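Search this site Enter keywords Go

The Gray Bin and Its Relatives: A Sorting Gallery

I love a container with some mileage on it, and the gray one is my favorite of the whole lot. 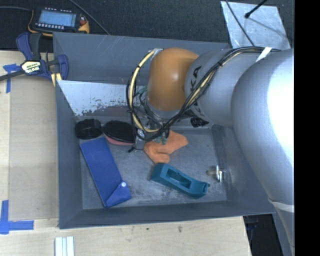 The gray bin

Tall slanted sides, a floor scratched pale all over, and a long flat royal-blue pouch lying across it at an angle. I could look at that floor all day! You don't get scratches like those from sitting on a shelf. The dark roundish things at the back left are the kind of small stuff that always ends up in a corner, and one of them has a salmon-pink layer peeking out along the front, which is a color combination I would happily wear as shoes.

A word about the rest of this page. I've been sorting small stuff into bins, tins and drawers since September, mostly on Sunday afternoons, and I kept promising people I'd put it all in one place. So each heading below is one container, with a line or two (okay, sometimes four) about what lives in it or what I think of it. Skip around. I did.

The Skonia tub

Wide, shallow, white, and bought at Skonia when they were closing out the kitchen aisle. It's meant for dishes. I keep cables in it, each one wound up and held with a strip cut from an old bicycle tube, and I'm smug about it every time I lift the lid. The lid doesn't fit, by the way. It came from a different tub.

Biscuit tin, large

This came down from my aunt and holds buttons, like every biscuit tin in the world. I tried sorting them by color and gave up at "sort of brown." Now they're sorted by how many holes they have, and the ones with a shank on the back go in a jam jar by themselves. If you have children visiting, this is the container to hand them. You'll get an hour of quiet and a floor full of buttons.

Biscuit tin, small

Keys that don't open anything. I can't throw out a key. I've tried! I stood over the trash with one of them (tiny, flat, probably a suitcase) and put it right back in the tin.

The Danko drawers

Two little drawer units from Danko, the ones with the label holders on the front. I wrote the labels in pencil so I could change them, and then I changed them so often that you can't read any of them. What's in there at the moment: picture hooks, furniture pads, fuses, the little hex keys from every shelf I've ever put together. The bottom drawer sticks in damp weather, so I put the things I hardly use in it, and of course those are now the things I need every week.

A note on pouches

Pouches are the part of this I've changed my mind about. I used to think a pouch inside a bin was cheating, because you can't see what's in it. Then I noticed that loose pens and loose chargers find their way under everything else, while a pouch stays a pouch. My rule now is one pouch to a bin, in a strong color. Blue is good. Red is better if the bin is dark. Clear plastic sounds clever and turns cloudy on you, and after that it's just a pouch you dislike.

I buy flat ones where I can. The boxy kind stand up nicely for a day and then fall over on whatever's next to them.

The crate from Stallska

If you've been to the Saturday stalls at Stallska you know these crates, they stack them behind the vegetable tables. I asked for one and was told to take it before anybody changed their mind. It's rough as anything inside, so I lined it with the back of an old flannel shirt. Scarves and hats go in it in spring and come out in fall. The number 1137 is stamped on one end, and I've grown so used to it that I call it by its number, as in, "your gloves are in 1137."

Egg boxes

Laugh if you like! Egg boxes are wonderful for sorting screws while you're taking something apart. One cup for each step, lid closed when the phone rings. They're hopeless for storage, though, because the first time you pick one up by the wrong end you're back where you started.

The Tremedora case

A little hard case with a handle that says Tremedora on the clasp, and I've never found out what it was sold for. The foam inside has been cut for something with a long neck. I took the foam out and it's my sewing kit now. Needles go in the lid, thread along the bottom, and the scissors have their own sleeve, after I reached in one evening without looking.

Puzzle boxes

One of them says 1000 pieces on the front, and I can tell you with confidence that there are fewer. I keep the box for wrapping ribbon. The puzzle itself lives in a bag, where it waits for me to find a sky-colored piece behind the radiator.

How I go about it

I tip everything onto a towel, because a towel stops things rolling. Then I put back whatever plainly belongs where it was, and I don't make new homes until the pile is small. New homes are where I go wrong. I'll invent a category on the spot ("things with a spring in them") and three weeks later I can't find the stapler.

Slanted sides are nice when you're sorting, by the way. Your hand goes in easily and things slide to the middle. Straight sides hold more, and they're better on a shelf. I have both kinds and I argue with myself about it constantly.

Wiping out a bin before you refill it is worth the minute it takes. A dry cloth first, then a damp one. Scratches stay, and I like them staying.

Still to be sorted

The hall cupboard. A shoebox of foreign coins. Whatever is in the bag hanging on the back of the pantry door, which has been there long enough that I've stopped seeing it. I'll add them to the page as I get through them, and the cupboard may need a page to itself.

Print this page | E-mail this page to a friend

Comments

Miloslav Vaněk
I have the same Danko drawers. Rub a candle stub along the runners of the bottom one, mine hasn't stuck since. Also, hex keys: thread them on a shower curtain ring by size and hang it up.

Bohumila Vávra
The buttons by number of holes!! I've done mine by color for years and you're right about the brown. My sister says shank buttons aren't real buttons, so we don't discuss it at dinner.

Miloslav Vaněk
Forgot to ask, where do you put batteries? I've got new ones and dead ones in the same jar and it's becoming a problem.

Bohumila Vávra
Dead ones upside down in the box, Miloslav, until you can get them to the drop-off. I still mix them up, but less often. And my Stallska crate has 3039 on the end, so now I want to know what the numbers are for.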